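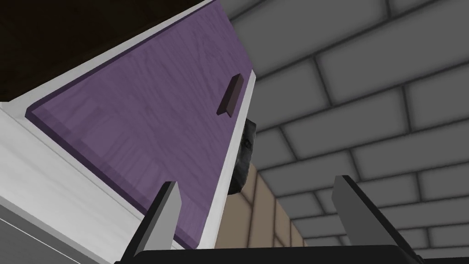

Evening kitchen assistant wanted — Udinora guest house

Udinora is a small guest house on the edge of Homeck, open all year. We are looking for one person to help in our kitchen in the evenings, starting in September.

The work

You will prepare vegetables and salads, help the cook during dinner service, wash pots and put the kitchen in order at the end. Two times per month there is also a Sunday-style long lunch for bigger groups, and then we ask you to come at 10 in the morning. In winter the evenings are quieter, and we use this time for making jams and pickles for the breakfast table.

Normal hours are from 4 in the afternoon until 9:30 in the evening, four evenings per week. We make the plan one month before, and we try to respect your wishes if you tell them early.

What we ask

You do not need a diploma. Some experience in a kitchen is good, also if it was in a school or a summer camp. You should be able to stand for many hours and to lift a full stock pot with the help of a colleague. Our cook speaks English and a little Spanish. Please be on time — dinner starts at 6 and the guests are hungry.

A food handler card is necessary. If you do not have it yet, we pay the course and you can do it in your first month.

What we offer

The pay is $530 per week before tax, and it is the same in the quiet season. Tips are shared equally between kitchen and dining room. You eat with us before the service. After you finish the first season with us you receive a bonus of $500.

We have a small room over the laundry that can be rented, with its own shower. The MacAulay bus stops 2 minutes from our door, but the last bus leaves at 9:50, so please look at the timetable if you live in Bivalar.

How to apply

Write us a short letter with your phone number and the evenings when you can work. A photo is not necessary. You can bring the letter to the front desk or leave it in the mailbox next to the garden gate. We invite people for a trial evening, and this evening is paid.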